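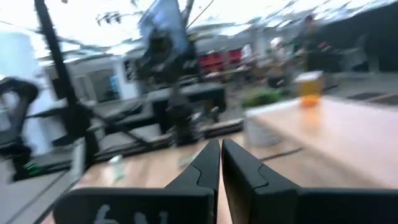 14 January 2021

Match tracking notebook, entry after the second Sollance friendly.

Ran the Trirkero vests again on the midfield group. Same vests, same firmware, charged overnight. I went in wanting to like the numbers and came out liking them less than I did in December.

The question was simple enough. The vendor says the "pressing load" figure drops before a team concedes late. The coaching staff at Sollance have heard this and want to plan substitutions around it. So I took the full 90 minutes and cut it into blocks of 10, dropped stoppage time, and looked at load per block for each player.

What I got: load falls in the second half. Of course it does. They are tired, the score is settled, and the wide players stop tracking back. I could have told them that from the bench with a pencil. Whether the fall tells you anything about goals is another matter, and one friendly with a single late goal is not going to settle it. The goal came from a corner anyway. No pressing involved at all, just a loose mark at the near post.

Ilídio Torres disagrees with me. He thinks the drop in the block before the corner is real and that the corner itself came from a tired clearance. I watched the clearance back several times. The fullback had a man on his shoulder and put it out of play. I would have put it out too. Ilídio's note is copied into the shared folder so people can read his side without my tone on it.

Things that bother me about the data:

The number 7 shirt shows a sprint during the halftime break. He was sitting down. Either the vest clock drifted or the halves were tagged late. I suspect the tagging, which was me.

Two vests dropped signal near the far touchline, under the stand. The software fills the gap with a smooth line and does not flag it anywhere in the export. You only find it by looking at the raw file. I don't love that.

Player 16 came on as a sub and has a higher load per minute than anyone who started. Subs always do. If we rank players on this figure we will end up praising whoever played least.
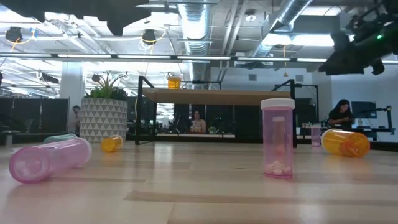 Methods and next steps

Before anybody shows a chart to the coaches I want a plain baseline. Take time on the pitch, score at that moment, and nothing else, and see how well that guesses late goals. If the Trirkero figure can't beat that, we don't need vests, we need a clock.

Somboon have agreed to share their tracking from last season. Their vests are an older type and they sample more slowly, so the sprint counts won't line up with ours. Distance should be usable. I would keep the two sets apart until we have checked – last time we merged first and spent a week pulling it back out.

Also asked Urnance for the camera tracking from the same friendly. They say yes, they always say yes. If it arrives I want to compare it with the vests on total distance for the first half only, when everybody is on the pitch and no one has swapped shirts.

To do:

Fix the half tags and rerun everything above.

Write down the tagging rule so it is the same whoever has the laptop. Start on the whistle, stop on the whistle, no guessing from the video.

Mark signal gaps by hand in the export until the vendor does it for us. I have emailed them. Their reply was a link to the brochure.

Ask the fitness staff how they use the load figure now, if they use it. I have a feeling it goes into a report and stays there.

Ilídio wants to try a shorter block length. Fine by me, but he picks the length before he sees the results and writes it in here first.

Ilídio's block length: (left blank for him)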